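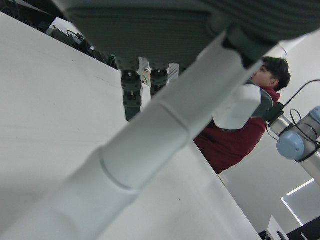
Slide 2: Where the arms went in

Start with the bench. The white arm with the two dark fingers works over a plain white tabletop, and a person stands right at the table with it. Mention the silver arm with the light blue caps too, people always ask. Don't spend long on hardware.

Skillell put the first cell into the Trikau site in November. Before that, 18 people on the bench team did all the pick and place by hand, in 2 shifts. Still 18 today. Say this early, it's the question in the room.

Slide 3: What changed in the job

Less reaching and lifting. More watching, more resetting, more typing. Several people told us the shift feels longer now. Pause here.

Elibariki Muli has been on that bench for seven years. He used to train new hires on hand speed. Now he trains them on when to stop the arm and how to write up a fault so the next shift can use it. His pay grade did not move until he asked — bring this up, management at Zamari agreed I could.

Slide 4: The fault log

72 entries in the first month. Most were parts set down at the wrong angle. The operators fixed that with a change to the tray, and the vendor had no hand in it. Show the old tray if there's time.

Slide 5: What we got wrong

Training was one afternoon. Too short. Night shift got a printed sheet and a phone number.

We moved the bench before asking who sat where. Two people who had worked side by side ended up at opposite ends of the floor.

No one had written down who is allowed to restart a cell. Rotich had this sorted before their install, so borrow their form. Link is in the handout.

Slide 6: Questions

If asked about cost, send them to the handout. If asked about a second site — not decided.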